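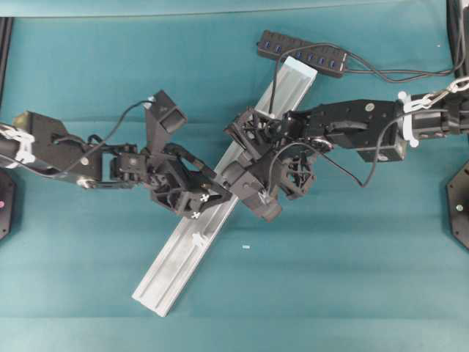 Grurell Menus

3 min read

Grurell Menus is a collection of dish names and short dish descriptions, copied by hand from the menus of small restaurants. It contains 3232 dishes. I started it as a hobby, for I wanted to know how the same soup is called in different parts of one city, and later it became large enough to share.

What is in the files

There are two files. The first file, dishes.csv, has one dish in each row. The second file, places.csv, has one restaurant in each row, with its district and the kind of kitchen. The columns of dishes.csv are:

dish_id, place_id, name_on_menu, name_plain, description, price, course, spicy

The column name_on_menu keeps the spelling exactly as it was printed, including the mistakes. Please do not correct it. If you need a clean spelling, use name_plain, where I wrote the name in the most usual form. When a menu gave no description, the field is empty. It does not contain "none" or a dash.

The price is in the local currency and without service charge. Some restaurants print only "market price" for fish and crab. In these rows the price is empty, and the word "market" stands at the end of the description.

Where the menus come from

The menus are from three districts: Wuson, Balogun and Seltent. Wuson is the best covered, as I have lunch there most days. Balogun has many noodle shops and bakeries, and only a few places that serve a full dinner. Seltent was added in June, mostly seafood restaurants near the old market. I visited all of these restaurants as a normal guest, and none of them paid to be included.
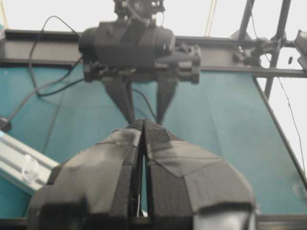 Courses were given by me and not by the restaurants. I use 7 values: starter, soup, main, side, dessert, drink, other. The value "other" is for set meals and for those things which are hard to place, for example a sweet bun that is served together with the soup.

The column spicy is yes, no or empty. It says yes only when the menu itself says so, with a word or with a small chili sign. A dish can be very hot in your mouth and still have an empty field, so please be careful with this column.

Checking

I compared around 500 rows with the printed menus a second time. Most of the errors were in prices, where I had typed the price of the line below. They are corrected in the present version. The other rows were read only once.
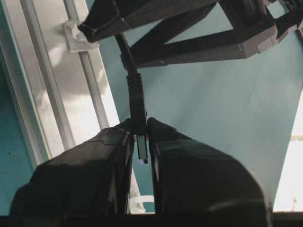

One user wrote to me that the dumplings in Balogun should be starters, as people there order them before the rice comes, and asked why I had put them under main. It is a fair point. In Wuson a plate of dumplings is a whole lunch, and I followed this habit everywhere. I left the values as they are for now, but you can filter by place_id and change them on your side.

Known problems

Seasonal dishes are few. Drinks are not complete, especially tea, where some menus have a separate card that I did not always ask for. Two-language menus are entered only in English.

License and use

You may use the files for any purpose, if you mention the name Grurell Menus. Please do not use the prices to decide where to eat, they get old quickly.

Last update: August 2026

Contact | © Grurell Menus | Back to top

We use cookies to remember your settings. Accept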